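The Long Goodbye to the Instruction Sheet

By Brendan Keane

My father kept a kitchen drawer for instructions. It held the booklet for every appliance we had owned and several we hadn't, including a fondue set that belonged to the previous tenants. When the washing machine stopped mid-cycle he would go to the drawer, pull out the booklet, read it standing up, and then hit the machine. The booklet was part of the process.

I thought of that drawer in May, when I bought a bookcase called the Flerkar. It came in a flat box that weighed as much as I do, and inside, where the instructions should have been, was a card the size of a playing card. One side said "Welcome." The other had a square code to scan. I scanned it and was asked to make an account.

The account wanted a password, a phone number and my feelings about storage. After that I was shown a video 6 minutes long, in which a pair of very clean hands put together a different bookcase. Mine had doors.

People have been complaining about instructions for as long as there have been instructions, and for most of that time the complaint was that there were too many. The manual for my first stereo, a Duvton, ran to 56 pages, of which 4 were in English and the rest were in languages I came to envy. It warned me not to place the unit in a bath. It had a chart of troubles and remedies, and next to "No sound" it said "Turn up volume." I never felt talked down to by that chart. Twice it was right. 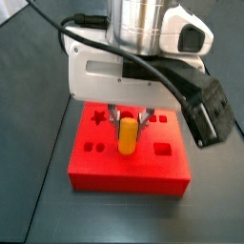

What the old sheets had, even the bad ones, was a fixed order. Step one came before step two and stayed there overnight. You could lay the paper on the floor, put a mug on it, and come back after dinner to find your place. The video doesn't hold your place. It plays an advertisement and offers you a clip about grouting.

My neighbor Hanrahan – everyone uses his last name, his wife included – spent most of his working life writing manuals for a company that made garage door openers. He is retired now and reads other people's manuals the way retired umpires watch baseball.

"You write for the man on the ladder," he told me. "He's got one hand free and he's already mad."

His rule was that no step could contain the word "simply." He once sent back a draft because it told the reader to "ensure" something. "Ensure how?" he said, still annoyed, over my fence, at a person who must have left the company decades ago.

I showed him the Flerkar card. He turned it over, read "Welcome," and handed it back by the corner.

The makers have their reasons. Paper costs money, and a video can be corrected after the boxes have shipped. My new thermostat, the Stalus, has a help page that changes so often that I've found it saying two different things about the same button in one evening. I now keep the house at whatever temperature the Stalus likes and wear a sweater over it.

There is a secondhand market for the paper, naturally. A shop two towns over has nearly 1000 old manuals in milk crates, sorted by a system the owner carries in his head. I went in looking for the Duvton and came out with a guide to a slide projector I will never own. It is a lovely piece of work. On the back page there's room for notes, with ruled lines, and somebody had written in pencil, "Fan is meant to sound like that."

As for the bookcase, I got it standing in the end. Hanrahan came over with a flashlight and drew the steps on the back of an envelope, numbered, with arrows. One of the doors opens the wrong way. The envelope is in my kitchen drawer, under the takeout menus, next to the card that says "Welcome."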